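The numbers in this section follow on from the assembly part, so if you have not finished the mast and head wiring, stop and go back. Everything below assumes Bravo stands up, drives, and shows a picture from the head camera on the laptop.

## 5. Floor and bench set-up at Lillgate

Revised 21/04/2019 by Olga Tejada. Earlier printed copies have the old bench order and should go in the recycling.

### 5.1 What you need

- Bravo, with the Warnby drive base charged and the mast bolted at full height
- The laptop with Karstead installed
- Tape measure, masking tape, marker pen
- The lidded pink tub (the practice container)
- A second person for sections 5.3 and 5.6

With the mast at full height, the center of the head camera lens should be 157 cm above the floor. Measure it before you start. If it is off, loosen the two collar bolts, slide the mast, and tighten them again a little at a time on each side. The older collar slips if you do one bolt all the way first.

> **Caution:** The red stop button on the base cuts the drive motors only. The arm stays powered. Use the switch on the back of the mast to cut both.

### 5.2 Getting the aisle ready

The drive test uses the long aisle beside the steel shelving. The floor is smooth and the base rolls well on it, but it also picks up every screw and wire end that gets dropped.

1. Sweep the aisle from the far wall back toward the benches. Check the drive wheels for grit afterward and pick out what you find.
2. Push office chairs back to the side. A caster that sticks out is low enough to pass under the front sensor.
3. Check that the blue crates sit fully inside the shelf trays and do not lean out over the edge.
4. Leave the cone and the striped post at the far end. The drive test turns before it gets there.
5. Put a strip of masking tape on the floor where the base will start. Write the date on it and take it up when you leave.
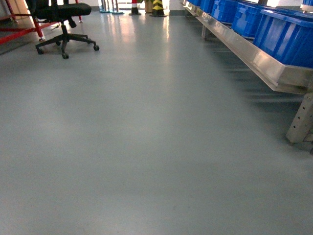 6. Measure the narrowest part of the aisle. The base needs 60 cm on each side of its center line to turn in place. If you have less than that, move the start tape and measure again.
7. Look at the far end on the laptop. If the bright part of the floor shows as solid white in the camera view, go to Karstead > Head > Exposure and lower the value one notch at a time until you can see the floor again.

> **Note:** Step 7 matters most when there is strong light at the far end. Glare on the floor can be read as an edge, and Bravo will stop in front of it and wait. This is not a fault in the base. Brisa Arellano spent an evening swapping motor drivers before we worked out that it was the shine.

### 5.3 Drive test

One person drives, the other walks next to the base with a hand near the stop button. Walk beside it, never in front.

1. Fold the arm into the travel position and wait for the click at the shoulder.
2. Place the base on the start tape, facing down the aisle.
3. In Karstead, choose **Drive > Slow**. Do not use Normal for a first run, even if the base was fine last week.
4. Drive forward four meters and stop.
5. Turn in place, left first, then right. Watch the top of the mast. A small sway is fine. If it keeps swaying after the base has stopped, check the collar bolts.
6. Drive back to the tape. The base should come to rest within nine centimeters of where it started. If it misses by more than that, run **Wheel Calibration** and repeat from step 2.
7. Write the result in the shop log, including the battery reading before and after.

If the base pulls to one side on every run, the usual cause is a wheel hub that was pressed on crooked. Section 3 covers this. Changing the trim value in software will hide it for a short time and wear the bearing.

> **Caution:** Do not carry the laptop along behind the base on its charging cable. We have lost one laptop hinge this way already.

### 5.4 Setting up the bench

The arm exercises are done on the long table with the dark covering and the red edging. The covering stays on. It keeps containers from sliding when the gripper pushes on them, and it gives the camera a plain dark background to work against.

1. Clear the near part of the table. Boxes, cups, pens, and papers can stay at the far end as long as they are out of reach of the arm.
2. Brush the covering with the flat of your hand. Metal filings from the drill press end up on it and they get into the gripper pads.
3. Park the base with its front bumper parallel to the short end of the table. Leave a hand's width between the bumper and the table edge.
4. Lock the base (**Drive > Hold**). Push on the mast gently to make sure it took.
5. Tilt the head down until the near edge of the table shows as a level line near the bottom of the camera view. Save this as **Bench Pose**.
6. Set the pink tub near the middle of the table's width, with one short end toward the base.
7. Open the latches, take the lid off, and lay it flat to the left of the tub with the handle up. Leave a gap between the two so the camera does not join them into a single shape.

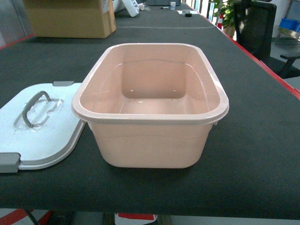
8. Press **Find Container**. Karstead draws a green outline around whatever it thinks is the rim. The outline should follow the rounded corners closely on all sides.
9. If the outline jumps to the lid, slide the lid a little farther from the tub and press again. If it jumps to the red edging, the head is tilted too high. Go back to step 5.
10. When the outline is steady, press **Save Open**.

Keep the inside of the tub empty while you do this. Any hardware left in the bottom changes the depth reading, and the arm will then stop short of the floor of the tub when you get to the reaching exercise.

The overhead lights make bright spots on the plastic. A few are no problem. If the outline flickers, turn the tub slightly and then turn it back after you have found the light that is causing it. Eifion Prydderch suggests wiping the tub with a dry cloth first, as fingerprints make it worse.

### 5.5 Setting the closed position

The closed position is saved separately. The lid changes the height and the outline, and the gripper needs to know where the handle and front latch are.

1. Leave the base locked and the head in Bench Pose. Do not touch either one between 5.4 and 5.5, or you will have to do both again.
2. Put the lid on the tub by hand. Press along both long sides until it sits flat.
3. Fold the latches down over the rim. Run a finger under the lip of the lid to check that there is no gap.
4. Turn the tub so that one latch faces the base.
5. Raise the handle. It should stand up without help. If it falls over, the container can still be used for the push exercise but not for the lift. 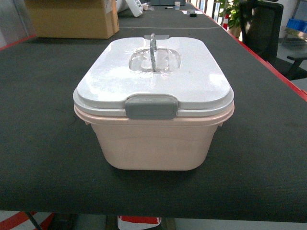
6. Press **Find Container** again. This time the outline should follow the outer edge of the lid.
7. Mark the front latch by clicking on its center in the camera view, then mark the top of the handle in the same way. The clear part of the lid is hard for the depth sensor to read, so place these marks by eye and ignore the suggested ones.
8. Press **Save Closed**.
9. Compare the two saved heights on the **Objects** page. Closed has to be the larger number. If the two are equal, the second save did not go through. Close the page, open it again, and repeat step 8.

> **Note:** Abilio Rivas has written a newer version of **Find Container** that handles clear plastic better. It is on the shared drive in the folder marked September. It needs a newer Karstead than the one on the shop laptop, so please don't install it there until we have moved everyone over.

### 5.6 First arm movement

1. Stand to the side of the base, with the second person at the mast switch.
2. Set arm speed to **4** on the dial. Lower settings make the elbow joint stutter and higher ones are for later.
3. Choose **Reach > Above Container**. The arm unfolds and should stop with the gripper open over the middle of the lid.
4. Check the gap between the fingers and the handle. You want to be able to pass a pencil through on both sides.
5. If the gripper is off to one side, do not push the arm across by hand. Press **Return**, move the latch mark in the software, and try again.
6. Once it stops in the same place on three tries in a row, the bench set-up is done. Go on to section 6.

> **Caution:** Long hair tied back, lanyards off, sleeves rolled up. The elbow joint is open on the underside and has no guard yet.

### 5.7 Packing up

- Press **Return** and wait for the shoulder click before you switch off at the mast.
- Unlock the base before you try to roll it. Forcing it while locked strips the small gear.
- Take up the floor tape.
- Store the tub with the lid on and the latches open. Latched for weeks at a time, the lid takes a set and will not sit flat.
- Plug in the base charger and check that the light is amber.

Questions about the base go to Hélène Sawatzky, and anything on the arm or head goes to Olga. Leave a note in the log with the section and step number.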